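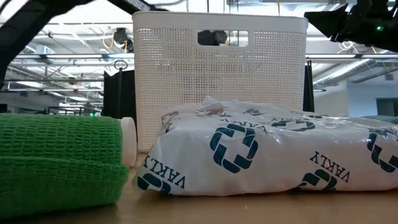
Figure 3. Items and basket at the Humodlow bench, fixed camera at table level. A gripper is visible at the upper right.

4.2 Allocation of handling work after the change

Before the change, a packer at Humodlow did the whole job at one bench: take an item from the incoming side, judge it, put it in a basket or set it aside, and enter the result in Histia. The entry was made from memory, often for several items at once. After the change, the handling of items is done by two arms at the bench, and the packer becomes an operator who works the arms by hand control during recorded runs and watches them during unassisted runs. The record in Histia is now written at the close of each cycle by Kuller, the software that schedules the runs.

The two item types that caused the most discussion among the operators both appear in Figure 3. The first is a cylinder wrapped in a green mesh-textured material with a rounded white cap. The second is a soft white plastic package printed with the word VAKLY. Manual packers had treated the two as equally easy, and neither had a separate entry in the old work instruction. In the operators' interviews they were described as quite different jobs. The cylinder was said to need a decision on where along its length to take hold of it. The package was said to need a decision on how much of the plastic to gather before lifting, and operators disagreed on this point throughout the study. Two of them always went for a fold near the middle. The others preferred an edge.

We logged 1000 cycles under hand control over the study period. Of these, 122 were stopped by the operator before completion. A stop was recorded whenever the operator released both controls before the item had been placed, and the operator was then asked to choose a reason from a short list on the Kuller screen. The list was revised once, in May, when it became clear that operators were using "other" for a single recurring case: the basket had shifted on the bench and the operator wanted to move it back by hand. A separate code was added. Stops logged before the revision were recoded from the free-text notes where a note existed.

The basket is a larger part of the work than the original task description suggested. It is light, and its perforated walls give the arms no firm place to push against. A manual packer steadies it with the free hand and does not think of this as a step. In the interviews, none of the packers mentioned it until they were shown their own recordings. Under hand control, steadying the basket takes one of the two arms, and the operator has to decide each time whether the other arm can manage the item alone. Valeriano Cabello, the shift lead who wrote the second version of the work instruction, entered this as a step of its own and gave it a time allowance. The allowance was later disputed by the scheduling office, and at the end of the study it was still in place.

The wrist views were added to the operator's display at the same time as the revised stop list. Their use varied. With the gripper close to the basket, the wrist view shows the two fingers against the lower part of the wall, with the open top further up, and an operator can judge the gap between the fingertips without leaning forward. At the same distance the view gives little help with the far side of the wall. Operators who relied on it tended to pause, back off, and check the bench directly - a pattern that is visible in the logs as a short reversal just before contact.

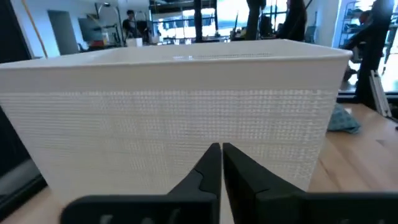

4.3 Posture, attention and pace

Manual packing at Humodlow was standing work. Hand control is done mostly seated, and the change was welcomed by most of the staff interviewed. Complaints of tiredness did not disappear, but their location did change. Packers had reported sore feet and lower backs. Operators reported the forearms and the neck, the latter mainly on days with long recorded runs. We did not measure load on the body directly, and the reports should be read as self-assessment.

The length of a recorded run was set at 80 cycles at the start of the study. It was chosen by the Seok team for reasons of data handling and had no basis in the work itself. Operators treated it as a shift target. Several would finish a run before taking a break that was due, and Kuller made this easier to do by showing the number of cycles left. The counter was hidden in the last phase and breaks were taken closer to the planned times.
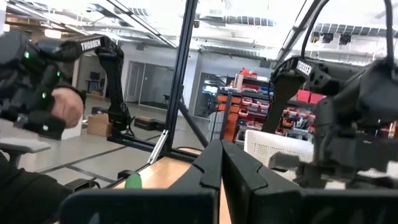 Training for hand control followed a fixed plan of 900 minutes per operator, most of it at the bench with a second person present. The plan assumed that grip control was the hard part. In the trainees' own accounts it was looking. A packer at a bench sees the item and the hand together, while a trainee has to learn which of several views to trust at a given moment. The wrist view hides what is beside or behind the fingers: a small green object can lie on the tabletop just left of the finger and still be partly covered by its edge, with only the narrow strip between the two fingers left clear. Trainees were taught to find the item first by eye, with the arms held back, and to bring the grippers in afterward. The instruction also asks for a loose hold on the controller between cycles. Compliance with this was poor under every trainer.

Pace is harder to compare. The manual rate on record comes from Histia and carries the batch-entry error described in Section 4.2, so that single-item times cannot be recovered from it. We therefore make no claim on throughput. What the interviews do support is a change in who sets the pace. Packers had described speeding up before a break and slowing down after it, as a matter of choice. Operators described waiting for the next cycle to be released, and three of them raised this without being asked. The release interval can be set per operator in Kuller, but the setting is held by the shift lead, and during the study it was altered only at Cabello's request.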